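Navivcombe Tabletop Demonstrations

README, last changed in August

What is in the set

Navivcombe holds 2,189 demonstrations of short tabletop tasks, all done by remote control in simulation. A person steers the arm with a hand controller and opens and closes the gripper with the trigger. Nothing was scripted. Florin Gavrilă built the kitchen tasks and Darius Husar looked after the recording software, which is called Pronley.

The demonstrations come in three parts:

kitchen – 725
sorting – 1,164
drawers – 300

Kitchen tasks

Each task has a one-line instruction, such as "pick up the salt shaker". Objects start in a new place each time, often close together, and the counter is drawn with one of several surfaces, marble among them. Other objects, such as a knife, a bowl or a coloured cube, may be lying near the one that is wanted.

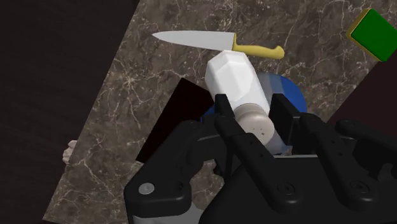
Operators were told to line up both fingers before closing and to go slowly over the last stretch. Some still came in fast. We kept those runs if the object ended up held, and marked them "rough" in the notes column. Failed grasps are kept too, in a separate folder, and are not part of the totals.

Recording

Camera views, joint positions and gripper opening are saved at every step. Wrist views are often partly blocked by the fingers, so use the side view as well if you need the whole counter.

Known problems

The first 700 sorting runs have no notes column. In a few drawer runs the instruction names the wrong drawer – a list is in the Wesberg folder. Runs made with the older Bermúdez controller have a short delay between the trigger and the fingers.

Use

Free for research and teaching. Please say which part you trained on when you report results.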